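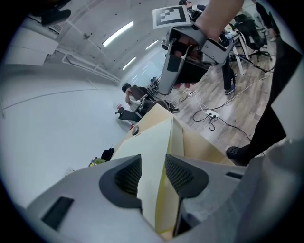
Issa Masri says to cut the tape and fold the carton flat as soon as it's empty, before you do anything else, and that you'll never have a pile of boxes by the door again. I've tried it his way. It works if you know you're keeping what came in the box. If there's a chance it's going back, leave the carton whole until you've decided.

For small cartons I use this order:

Slit the bottom tape first, then the top. The box folds down without tearing at the corners.

Peel off the address label while the carton still has its shape. It's harder once the box is flat.

Put screws, caps and other small parts in a zip bag and write the name of the item on it.

Stack flat cartons upright between a cabinet and the wall – they take up less floor that way.

Cables and power strips

Move the power strip before you start unpacking, not after. Push it back along the wall and bring the slack behind the table leg. A cord across a walkway will catch a foot or the corner of a box sooner or later. I hold mine back with Dekley hook-and-loop ties. A pack of 140 costs very little and I still have most of them.

Don't coil a cord tightly while it's plugged in and carrying a load. Anything that heats, such as a toaster oven or a kettle, goes straight into the wall outlet.

Clearing the table
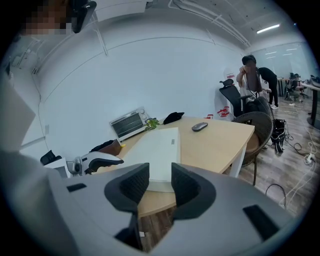

Work from one end to the other and finish each stretch before you move on. Flat boxes go first, as they cover the most surface. Cloths go in the wash or get folded. Small electronics go together in one tray, with their chargers.

Leave open space on all sides of a toaster oven, and keep cloth and cardboard well away from it. Pull the crumb tray once a week. Plants do better at the other end of the table, out of the heat.

Wipe the top last with a damp cloth, then a dry one.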